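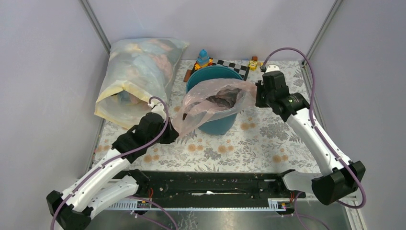 Bremham Food Waste Scheme: progress report to the Rodden Fund, February 2024

Where we are

The grant paid for kitchen bins, a supply of liners and one part-time post for the Natonitz estate. All 541 households on the estate have now been offered a bin. Most took one. A few took one and use it for pegs, potatoes or, in one flat, a tortoise's winter bedding, and we have stopped asking for those back.

The first 200 homes have weekly collections. The rest were meant to join them before Christmas, but the lorry we had been promised was too tall for the archway on the east side. It had been measured, we are told, with the tyres down. A shorter one has been found and Rogério Vieira has walked the route with the driver twice, carrying a pole.

Liners

Liners have taken up more of our time than food. Our original bid gave them one line. We should like to apologise to that line.

The first batch was cut narrow and would go over the rim only with a lot of pulling, after which it slid down inside the moment anyone scraped a plate. Ho-yin Hung took 1377 phone calls and messages in the first stretch of the scheme, and liners were the main complaint, ahead of smell, foxes and the colour of the leaflet. Yang, the supplier, changed the width without much argument and replaced the unused rolls. Residents are now told to pull a good hand's width over the edge and fold it flat. Complaints have dropped, and the foxes have moved up a place.

Staffing

Yu-ting Ng left us for a job with a pension. Kai-wen Hsueh has taken over the doorstep visits and has rewritten the leaflet, which no longer uses the word "caddy". It turned out to mean golf to half the estate and tea to the other half.

Money

We are underspent on collections, for the reason given above, and overspent on printing, for the reason given directly above. We ask to move the difference from one to the other. Yu-ting Tse will send the full figures separately.

Next

East side collections start once the archway and the new lorry have been introduced. We hope to have every household on a weekly round by May. We would also like a decision on the second year of liners before then, as Yang needs notice and our cupboard holds 2 boxes.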